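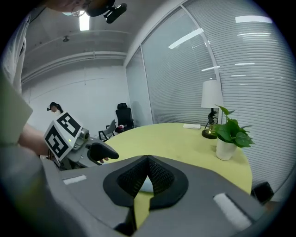
Workshop tips: trying out hand-held grippers

If you have been putting off testing grippers until you have a proper bench, don't! A round table, a lamp and a potted plant will teach you plenty. We have spent a good part of the fall comparing two sets of finger pads, the Sornitz and the Kikberg, and these are the habits that stuck. Steal whichever ones you like.

1. Leave the furniture where it is

My first instinct was to clear everything off. Pierina Grasso talked me out of it, and I'm so glad she did. A lampshade or a few glossy leaves near your hand will show you right away how wide the gripper body is, and you start planning your approach from a better angle. A small flat thing on the far side of the table is a lovely test of reach, too.

2. Look between the pads before you squeeze

With soft pads that lean together at the tips, the opening gets narrow fast. Stop just short and check that you can still see a bit of the object between them. If all you see is pad, back off and come in again a little higher. I do this every single time now and my dropped grabs have gone way down.

3. Keep the mesh faces clean

Pads with perforated inner faces pick up lint like crazy. An old soft toothbrush and a drop of dish soap does it. Rinse, shake, and let them dry overnight standing on edge – never on a radiator. (Ask me how the first Kikberg pair got its wavy rim.)

4. Mind your markers

If your gripper carries square black-and-white markers, treat them like eyeglasses. No thumbs, no tape over the borders, no rubbing with a dry rag. A damp microfiber cloth is plenty. When a loose sleeve is anywhere near them, push it up past the elbow and pin it.

5. Swap hands halfway

Two people comparing grippers will each fall in love with the one they started on. Tamer Mansour swore by the Sornitz pads until we traded, and then he wouldn't give the others back! We do 15 grabs each, trade, and do 15 more. Write down your opinion before you talk about it.

6. Use the same boring objects

Pick eight things and stick with them. Ours live in a shoebox: a sponge, a spool of thread, a wooden spoon, a tea tin, a bar of soap, a rolled sock, a tape measure and a ping-pong ball. The ball is the mean one. Something round and smooth will squirt out of stiff pads and sit nicely in soft ones, so save it for when your wrist is warmed up.

7. Weigh the whole thing, cables too

This one surprised me. On the kitchen scale our Sornitz came to 265 grams bare and 377 with the Kassa controller and its cable strapped on. That is a real difference after an hour of holding your arm out. Rest your elbow on the table edge between tries and take the weight off.

8. Watch out for glass

Glass walls and ceiling lights make bright streaks, and a camera may not like them as much as you do. Close the blinds, take a few grabs, open them, take a few more. If the tracking gets jumpy in one of those, try turning so the glass is behind you. We found the Rimton camera was fussier about this than the cheap one, which made Tamer very happy – he bought the cheap one.

9. Label your pads

A dot of nail polish on the back, one color per set. Left and right as well if they are different shapes. Do it before the first session and let it cure fully.

So which did we keep? The Kikberg for soft and round things, the Sornitz for anything flat, and I still go back and forth on the tea tin. Next up is a pair with longer fingers, which Pierina promises to have trimmed by March.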